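Dunne Shoe Repair and Resoling – Frequently Asked Questions

What kinds of shoes do you work on?
Most leather and suede footwear: brogues, boots, loafers, court shoes, school shoes and welted work boots. We also do sandals if the straps are stitched. We don't take runners with moulded foam soles or ski boots.

How do I send my shoes in?
Fill in the booking form, print the label and put both shoes in a sturdy box, even if only one needs work. You can also leave them at the Dremine counter before 5 pm. Please take out laces, orthotics and shoe trees first.

How long does it take?
Heel tips and small stitching jobs take three working days. A full resole takes 10 working days from when the shoes reach us. June and July are slower, as everyone gets their winter boots out at once.

How much is a resole?
Rubber soles start at $67 a pair. Leather soles cost more, and the price depends on the welt. We'll email you a quote before we start, and if you say no, you only pay the return postage.

Can you match the original colour?
Usually, on black, navy and the common browns. Pale tan and grey are harder, and older leather takes dye unevenly. If the match is going to be noticeable we'll tell you in the quote.

My shoes squeak. Can that be fixed?
Often, yes. The usual cause is a loose insole or a shank that has come away from its glue. A squeak from the upper rubbing on the tongue is one you can try at home first, with a little talc under the laces.

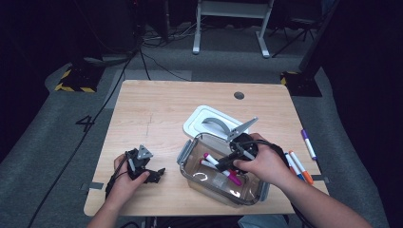 Clodagh Daly wrote to us that her Jestance ankle boots squeaked on the left side only, and that talc had done nothing after a fortnight. She asked whether it was worth paying for a repair on boots she'd had for six years. We told her yes if the uppers are sound – a shank reset costs far less than a resole, and the two can be done together.

Can you stretch shoes that are too tight?
We can gain up to half a size in width. We can't add length. Patent leather doesn't stretch well and may crack, so we turn most of those jobs down.

Do you use the maker's own soles?
Where we can get them. For Nustis walking boots we keep the standard tread in black and brown. For other labels we fit the closest sole we have and name it on your quote.

Is the work guaranteed?
Stitching and glue are covered for six months. Normal wear on soles and heel tips isn't covered.

What if I don't collect my shoes?
We hold them for 90 days and send two reminders. After that we may donate them.

Who do I contact about an order?
Reply to your quote email and ask for Natanael Lacerda or Iddrisu Akolgo. Include your ticket number.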